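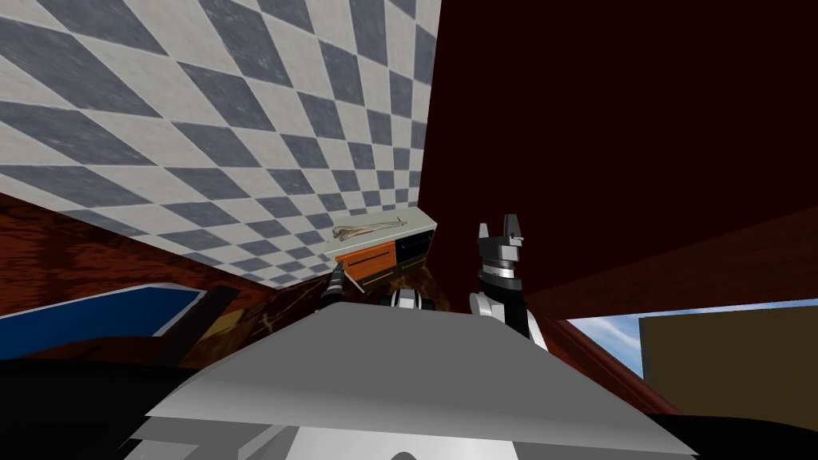 Re: [cell-upkeep] Left gripper drifts after reload

> We run the Welutgate kitchen cell in simulation before anything goes
> to the real arms. After each reload the left gripper stops short of
> the drawer handle. The right one is fine. Do I redo the whole
> calibration, or only the wrist?

Only the wrist, in our case. We had the same fault on the Rurer setup in May. The reload was bringing back an old tool offset for the left arm, and the right arm had never been changed, so it looked healthy.

What we did:

Open the tool table and compare entry 148 for both arms. Ours differed in the last column. Copy the right value over, flip the sign, save, and reload 2 times. The first reload only clears the cache. 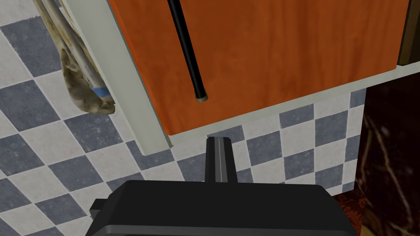
Then check the wrist camera mount. If its angle was saved with the old offset, the handle position will still come out wrong and you will think the fix failed. Zero it with the arm parked, not during a reach.

Last, set the step limit back to 1000. The Cheema config drops it without a warning, and a slow approach then times out before the fingers close.

I would leave the base calibration alone until you have tried this. Redoing it cost us a morning and changed nothing. If the offset comes back after a restart, post your Brodano version and the tool table from both arms.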